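4. Running the sofa trials

Now for the fun bit! With Stitorix installed and the Helau scene pack loaded, you can repeat the main test from our study, which asks how well a policy trained with both views copes with dark objects on dark upholstery.

4.1 Open the Soriano room and choose the headset task.

4.2 Set the seed to 42. Check the room view before you go on: the arm should be over the sofa, with the headset upright on the seat.

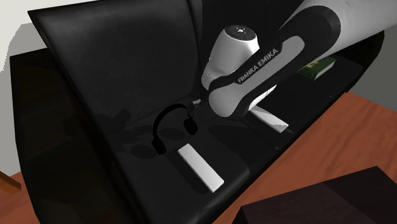

4.3 Press Run. The full set is 867 trials, so start it before lunch and enjoy the break.

Note: Leave the lighting alone. Shadows are part of the test, and brightening the room makes your scores impossible to compare with ours.

4.4 When the set ends, open Replay and step through the gripper view. We love this part, as you get to see just how little contrast the policy has to work with!

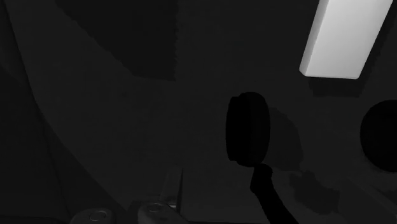 Figure 4. Gripper view: black headphones and a white box on the dark surface.

Caution: Replay overwrites any saved log of the same name. Rename yours first.

4.5 Send odd results to Kristine Rivera at Grondberg. The stranger the better!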